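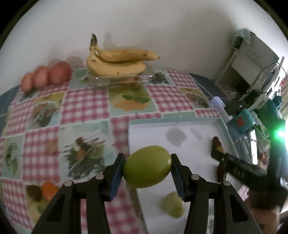
Figure 1. Green fruit and the white tray on the sorting table, with bananas and potatoes at the back.

Sorting mixed fruit on a small table
Project report, Food and Home Studies, Rultuvbridge
June 26, 2019

1. Aim

Our group wanted to find out whether a household that buys fruit in small mixed amounts can keep it in better order by laying it out on a tray than by piling it in a bowl. The idea came from a waste diary we kept in March. Most of the fruit thrown away in the diary had been at the bottom of a bowl and was forgotten until it was soft.

2. Materials

We used a shallow tray, one table with a patterned tablecloth, kitchen scales and a notebook. The fruit came from the Morsy market in one trip. The whole lot weighed 1066 g on the scales, without the bananas, which we treated separately. We had planned on 1000 g but the stall sold by the piece.

Potatoes were bought as well, for a second group's work on peelings. They are not part of our results.

3. Method

The fruit was wiped with a cloth and put on the tray in two groups, one at each side. Pieces were allowed to touch within a group. The two sides were kept apart so that a hand could get in between and turn a piece over without moving the rest. Each check had a limit of 30 minutes, including writing up.

For every piece we noted colour, skin and firmness under the thumb. Firmness was scored from one to five. Two of us scored separately and compared the numbers afterwards - where they differed by more than one, the piece was scored again.

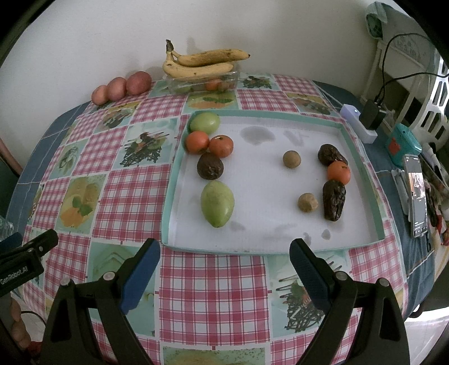
The orange fruits were the easiest to judge and the scores nearly always agreed. The dark wrinkled ones were the hardest. A wrinkled skin can mean that a fruit is past its best, or it can be normal for the kind, and our scoring sheet had no way to show the difference. We added a "usual for type" column after the first check.

The bananas were kept off the tray, behind it, and we recorded only the speckling on the peel.

4. Results

Pieces on the tray were checked faster than pieces in the bowl. With the bowl, everything had to be lifted out first, and twice a piece was put back without being scored. Marks on the tray surface also had to be wiped off between checks, a job the bowl did not need as often.

We did not find a clear difference in how long the fruit kept. The amount was too small to say.

5. Problems and further work

A tray takes up a lot of table. In the Pleltico kitchen room this did not matter, but it would in a small flat. Another group could repeat the work with 500 g of one kind of fruit only, and start with the new column on the sheet. The blank sheets are in the Clastora folder.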